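Speaker notes – "Collecting demonstrations in real homes"
Wulten workshop, afternoon session, 17 minutes plus questions

Slide 1. Title

Good afternoon. Thank the organizers, thank Bernadette Boyer for the introduction. Say my name slowly: Prasanna Nanayakkara. I work on the data side of the Relis project. I do not train the models. My task is to bring home examples that the people who train them can use.

Say at the beginning: this talk has few graphs. It is mostly about the work in the rooms.

(Do not forget to start the clock.)

Slide 2. Why we left the lab

In our first months we recorded everything at one table in the Udberg lab. Same table, same lamp, same four towels. The policy learned the towels very well. Then we put a different towel on the table and it reached for a place where no corner was.

This is a known problem and the audience knows it, so do not spend long here. One sentence is enough: the model had seen many examples but only one place.

Slide 3. The hand-held gripper

Most of this audience has seen such a device, so keep it short. The person holds the gripper and does the task with it. The camera is on the gripper, so the recording shows what a robot would see from its own wrist. We do not have to carry an arm up the stairs.

Point to mention: the wide lens. It bends straight lines, and the picture turns when the wrist turns. New reviewers complain that they feel a little sick. After one week they stop to notice it.

Second point: each gripper has its own number and its own calibration file. In March we mixed up two files and lost a full afternoon of recordings. Now the number is read aloud at the start of each session, and a second person writes it down.

Slide 4. What one episode is

Pause here, people always ask it later. One episode is one task from start to end, with one clear goal. For bedding our goals are very simple:

Take the end of the sheet and bring it to the other side of the bed.
Pull a corner until it lies flat.
Fold once along the long side.

We do not record "make the bed" as one episode. We tried. The episodes became long, every person made the bed in another order, and it was difficult to say where a mistake began.
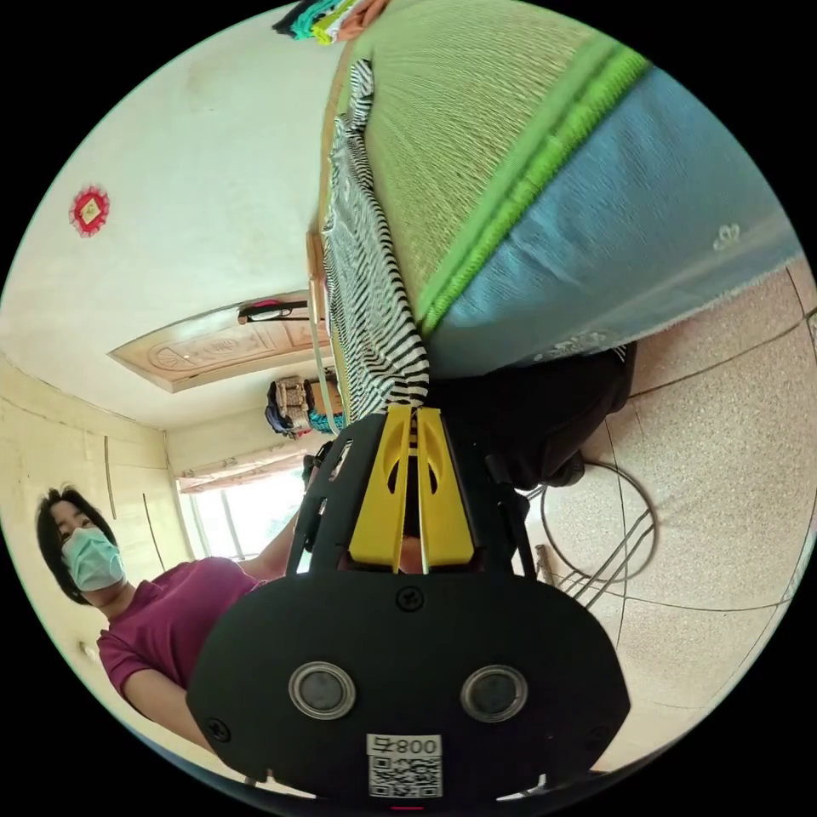
Cloth is the hardest material we have. A cup has the same shape before and after you lift it. A sheet has a new shape every time, and part of it is always hidden under itself. For this reason we ask for many different starting states. Before each episode the person throws the sheet or pushes it together, and then begins from whatever happens. At first our collectors wanted to be polite and placed the sheet nicely. We had to ask them to be more untidy.

Slide 5. The numbers

From the last round at the Wanigasekara site we kept 506 episodes. We worked with 8 collectors. The longest episode we accept is 90 seconds, and after this we stop and begin again.

If somebody asks how many we threw away: I do not have a clean number for this, because in the first days we deleted bad episodes directly on the device. That was a mistake. We keep everything now, also the failures, with a label.

Slide 6. What went wrong

Tell this part freely, without reading.

– Cables. They go under the foot, or they pull on the hand during a long reach. The collectors then make a small stop in the movement, and the model can learn this stop as if it was part of the task.

– Light. A window gives beautiful light in the morning, and at four in the afternoon the same room is a different room. We decided to keep both.

– Speed. Experienced people become too fast. The tracking loses the pose and the episode looks good on video but has a jump in the path. We now show the tracking quality directly after each episode.

– Talking. This one surprised me. When two people talk during the recording, the movement becomes slower and less direct. We ask for quiet only in the episode itself. Between episodes they can talk as they like.

Slide 7. Working in somebody's room

Slow down here, I think it is the most important slide.

A collection team comes into a place where people live. We ask first which things may be recorded, and we ask again when we change rooms. Photos on the wall, letters, medicine: we ask the family if they want to put them away. We do not move their things without asking, also if this would make a better recording.

We do not clean up the background. Some colleagues asked us to, and we had a long discussion. My opinion is that a model for homes must see homes.

Slide 8. Open questions

How many rooms do we need before one more room does not help? I do not know yet. At the moment I would choose a new room over more episodes in the old one.

How do we label a half success? The sheet is on the other side of the bed but twisted. Two of our reviewers say yes, one says no – ask the audience for their rule.

Slide 9. Thanks

Thank the families and the collectors before the funding. Leave the contact slide open during questions. If there is time, show the short clip of the twisted sheet again and let people vote by hand.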